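Atelier Kollville : point d'avancement, mai
À l'attention d'Agathe Leblanc, fonds Brerkance

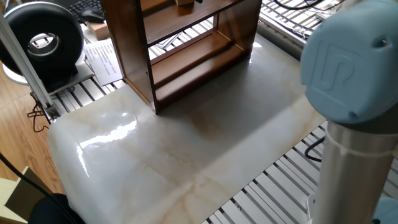
Petit mobilier d'abord, puisque c'est là-dessus que porte la deuxième tranche. Le modèle d'étagère à poser est arrêté depuis le début du mois, après trois versions. On a gardé la plus simple : un cadre, deux côtés, une tablette en haut, une autre près du bas, ouvert devant et derrière. Teinte brun-rouge foncé, celle que le groupe d'essai avait préférée. Sur le marbre blanc, elle ressort bien, plus chaude que ce qu'on craignait avec la version précédente. Reste le petit trou en bas du côté gauche, à reprendre ou à assumer comme passage de câble, on tranche avec Saavedra la semaine prochaine.

Où on en est
Prototypes : terminés. Plans cotés : terminés, sauf la notice de montage (schémas faits, texte à relire, j'ai encore des coquilles plein la page 2). Gabarits de perçage : deux sur trois. Le troisième attend une fraise commandée chez Lernus, livraison repoussée deux fois. On a avancé sur le ponçage en attendant.
Série pilote : 83 étagères prévues à la convention. Débit des panneaux fini, tablettes comprises. Assemblage commencé, finition pas encore. Je préfère annoncer un retard de deux semaines maintenant que de le découvrir avec vous en juin.

Finition
Point le plus long, comme prévu. Première teinte trop rouge, la seconde marquait aux angles. La formule actuelle tient bien sur les chants, moins bien sur les coupes en bout où le bois boit davantage. Deux passes légères avec égrenage entre les deux, temps de séchage doublé, du coup il faut de la place et on en manque. Rayonnage de séchage à construire, fait maison, chutes de la série précédente.
La cire est abandonnée. Trop de reprises, et les bénéficiaires demandent quelque chose qui s'essuie.

Le marbre
Question posée dans votre dernier mail : oui, on continue avec les dalles de réemploi, pas de changement. Le lot récupéré à Kollville est sain dans l'ensemble. Blanc, veines beiges, bord arrondi sur une partie des pièces, poli d'origine conservé. L'idée reste de proposer l'étagère posée sur une dalle, en ensemble, pour les entrées et les coins cuisine. Deux remarques quand même. Ça brille beaucoup, donc essais d'éclairage à refaire avant le catalogue. Et c'est lourd, le transport a été sous-estimé dans le budget initial (ma faute, j'avais pris le poids d'une dalle plus mince).
Patins feutre sous l'étagère obligatoires, à ajouter à la notice.

Budget
Tranche 2 versée : 3876 euros. Dépensé à ce jour : 1153 euros de bois et de quincaillerie, 436 euros de teinte et d'abrasifs. Facture du transport pas encore reçue, je vous l'envoie dès qu'elle arrive. Pas de demande de rallonge pour le moment. Par contre je voudrais pouvoir basculer une partie de la ligne « communication » vers « transport », merci de me dire si un simple mail suffit ou s'il faut un avenant.

Formation
Quatre stagiaires sur l'assemblage, tous restés. Les séances du matin marchent mieux que celles de l'après-midi, on a tout regroupé avant 13 h. Le module finition est écrit mais pas encore donné, il suivra la mise en place du séchage. Une des stagiaires a refait toute la fiche de perçage, bien plus claire que la mienne, c'est sa version qui part à l'impression.

Difficultés
Fraise Lernus, voir plus haut. Si rien d'ici la fin du mois, on achète ailleurs, un peu plus cher.
Humidité dans la réserve : deux panneaux voilés, écartés. Déshumidificateur prêté par le voisin, à rendre en juillet.
Emballage pas réglé. Le carton simple ne protège pas assez les angles, Saavedra propose des coins moulés mais il faut en prendre beaucoup d'un coup. On teste d'abord des cales découpées dans du carton de récup.

Suite
Fin de l'assemblage de la série pilote
Finition par lots, dès que le rayonnage est monté
Essai d'emballage avec envoi réel, aller-retour
Notice relue et corigée
Choix des lieux d'accueil pour les premiers ensembles étagère et dalle ; trois réponses positives, une en attente

Si vous passez à l'atelier, prévenez la veille, le matin de préférence. Le tableau de suivi à jour part dans un envoi séparé, l'ancien contenait une erreur de total sur la colonne quincaillerie, merci de ne plus l'utiliser.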